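Subject: Re: [bench-practice] Draft 3 of the task board rules, comments wanted
From: Catrin Sayce
Date: December 2022

Doğukan, thanks for sending this round again. I've left your text in where I'm replying to it and cut the rest.

> On the bench-practice list, Doğukan Ertürk wrote:
>
> Draft 3 is up. The main changes since April are in sections 2, 4 and 5. Section 2 now says that a site must "use a neutral enclosure". Section 4 says a run counts as passed when "all elements have been operated". Section 5 asks each site to report a success rate over at least 50 runs. Volkan and I think this is close to something we can all sign. If there are no strong objections I'd like to freeze the wording and let Stedport and Usier start their rounds under it.

I have objections. Whether they're strong is up to you.

I've been at the Stedport bench trying to follow the draft as if I'd never met any of you, with the draft printed out next to me and a pen. By the end of section 4 there was more pen than print. My trouble is that most of it reads well and then doesn't tell me what to do. A rule that two careful people can both obey while doing different things is a wish.

Take the board we use. It has three modules, and between them they ask for pressing, flipping, turning and plugging. Those are four different kinds of failure, and section 4 rolls them up into one word, "operated". 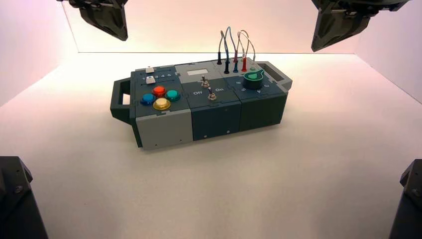
## Section 2, the enclosure

"Neutral" needs a definition or it needs to go. Ours is white table and white walls, and I'd call that neutral, but the back wall still comes out slightly pink toward the top in the camera view. Does that matter? I don't know, and neither does the draft. The glossy button domes also throw highlights, and those shift when someone moves a lamp. If the point of section 2 is that sites can be compared, ask for a reference picture of the empty enclosure and one with the board in place, filed with the results. Then a reader can judge.

Yuxi Ren's suggestion of naming one approved paint seems to me the wrong fix. We'd spend a year arguing over paint and the lamps would still be different.

## Section 4, what counts as operated

Going by type:

- **Push buttons.** There are four big round ones in a diamond (red on top, blue left, green right, yellow at the bottom) and two small white ones behind them. The draft says "press all buttons". In what order? Does brushing yellow on the way to blue void the run? At Stedport we had been voiding it. Sinan Çınar told me that at Usier they don't. Both sites are following the draft.
- **Toggle switches.** There are two, and only the front one has Off and On printed beside it. "Set the switches to On" is fine for that one and meaningless for the other unless you say which way is which. Say "lever toward" something fixed, such as the left handle.
- **Knob.** It has a pointed tab and printed numbers around the dial. "Turn the knob" could mean a nudge. Name a start number and an end number and allow a tolerance.
- **Test leads.** This is the part I'd least like to see frozen. The draft says "move a plug to the free socket". Which plug? There are black, blue and red ones, with cables looping over the top of the lot. Pulling the one on the outside of the bunch is a different job from pulling one out of the middle. I also want the cables' starting shape written down, or at least photographed, before every run. I know that's tedious.

## Section 5, the number

I don't trust a single success rate and I'd be happier without one. We have 345 logged runs from the old rounds, and I went back through the failures. Of those, 29 were marked "other". When I read the notes, most of the "other" pile was leads. You would never learn that from the headline figure, and the headline figure is the only thing anybody will quote.

Please ask for results per element. Fifty runs is fine as a floor if they're fifty in a row, with the aborted ones counted. As written, a site could do 186 and hand in the 50 it likes. I'm not accusing anyone. The draft allows it, and I'd sooner close that now than have the conversation later with a name attached.

## Smaller things

1. Section 3 says to place the board "centrally". Give a distance from the front edge of the table and an allowed angle. We tape a corner, Usier apparently does it by eye.
2. Nothing is said about contact with the board outside the tested elements. Is leaning a fingertip on a handle allowed? I'd allow it and log it.
3. The draft doesn't say who may reset the board between runs, or to what state. Add a reset sheet - one page, with a box for each element.
4. The reference to the Jevau checklist should carry a version. I found two, and they disagree on stop conditions.
5. "Where practical" shows up in nearly every paragraph of section 6. Take it out everywhere and see who complains. Those are the lines that need discussing.

Şimşekoğlu had offered to host a shared round before any freeze, with people from each site scoring the same recordings separately. I'd take that up. If the scores match, I'll drop the section 4 points and sign. My guess is they won't match on the leads or on brushed buttons, and then we'd have something to write rules from.

Volkan, you said in the last thread that people would "use common sense". They will, and it will be a different one at each bench. I can have replacement text for 4 and 5 ready if there's any appetite for it, but I won't write it if the freeze is already decided, so please tell me which it is.

Catrin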